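Search this site Search Go

Household Textiles and Containers, Handout 3: Baskets, Cloths, and the People Who Lied About Them

Last time we got as far as the linen press and the argument over who held the key. Today is baskets. Read the Medve chapter before class, including the footnotes, where Jolán Medve keeps all of her grudges.

Her main point is simple. Baskets hardly ever show up in household inventories, and when they do, the clerk wrote "sundry." The Dunier inventory lists 720 objects, down to a cracked salt dish, and gives its baskets one line. You could not run a kitchen or a laundry in that house without them. The clerk presumably carried his lunch in one.

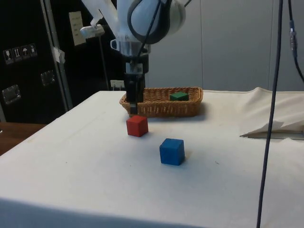 SIKBRIDGE, May 1, 2019

Terms you will be expected to use correctly:

Wicker: a way of making, and also the loose name for what gets made. It is not a plant. Every year someone writes that wicker was "harvested in the fall," and every year I write the same thing in the margin.

Stakes and weavers: stakes are the stiff rods, weavers go in and out between them. If you mix them up on the exam you will have described a pile of sticks.

Border: the finished rim. Borders get the wear, so borders get repaired, and a repaired border is often the only evidence that anyone cared about the thing. Medve spends 70 pages on this. You may skim, but I will know.

Sayaka Oshima's reply takes the other side. She worked through the Kuroda account books and found baskets bought, mended, lent, and in one case fought over at a funeral. In her view the record was there all along and historians were reading the silver pages. She is polite about it for two paragraphs.

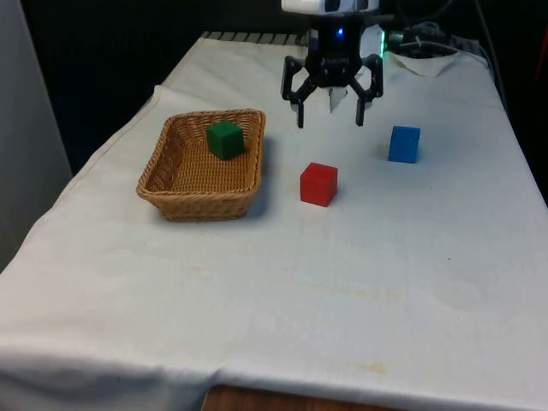

Fig. 2. Wicker basket with braided rim, on a white cloth.

On cloths, briefly. Stains are evidence, and washing is what happens to evidence. The Kitov catalog calls nearly every table cover "good" and leaves it there, which tells you about the man who was selling them. When you write up a cloth, give the weave, the hem, the marks, and where the marks sit. Do not guess gravy.

For next time: 1,000 words on one container from your own home. Say how it was made, where it wears, and what a clerk would have called it. Plastic is allowed. Papers on the history of the tote bag are full up until November.

Contact the department | Copyright, course author | Back to top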